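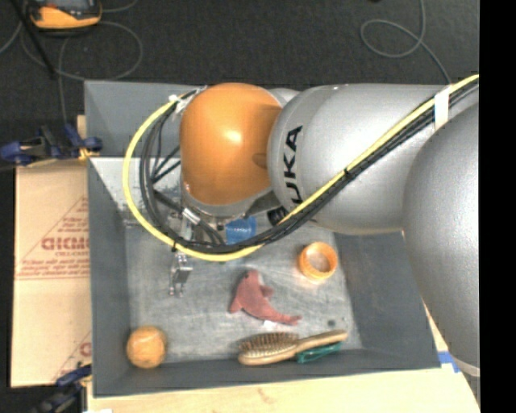 Figure 1. KUKA arm and two-finger gripper over the picking bin, with a plush toy, a hairbrush and other test objects on the bin floor.

Progress report to the Vestergaard fund
Project: Groltano — teaching bin picking by demonstration
Period ending October

Summary

Demonstration collection is on schedule. The operators recorded 1793 picks by remote control this period, bringing the remote set to the size agreed in the work plan. Hand-guided recording is behind and will carry over into the next period.

Work completed

Lærke Bundgaard and Desta Yilma did most of the remote operation, in shifts of three hours with a break at the midpoint. Each demonstration starts with the gripper above the bin and finishes when the object has been lifted clear of the walls. Failed grasps are kept and labelled separately — the learning team asked for them in September and has been using them since.

The object set stands at 16 items. It mixes soft and rigid shapes, and the operators choose the order in which they pick. Soft toys were the quickest to demonstrate. Items lying against the near wall took longest, as the gripper has to be turned before it can come down beside them.

Sorin Papadopoulos rewrote the Ollimora control software so that small movements of the operator's hand controller are scaled down close to the bin floor. Both operators prefer the new behaviour. Recordings made before the change are stored under their own label.

Problems

We discarded 176 recordings in which the gripper position and the video had drifted out of step. The fault was traced to a logging program and has been fixed.

Cable routing at the wrist limits how far the operators are willing to rotate the gripper. Arnar Þorgeirsson has priced a shorter harness from Cikden, and we ask for approval to buy it from the existing equipment line.

Next period

Hand-guided demonstrations resume on Monday, using the same objects and labelling scheme. Ingvar Thorlacius will run the first comparison between policies trained on the two kinds of data. The budget is unchanged.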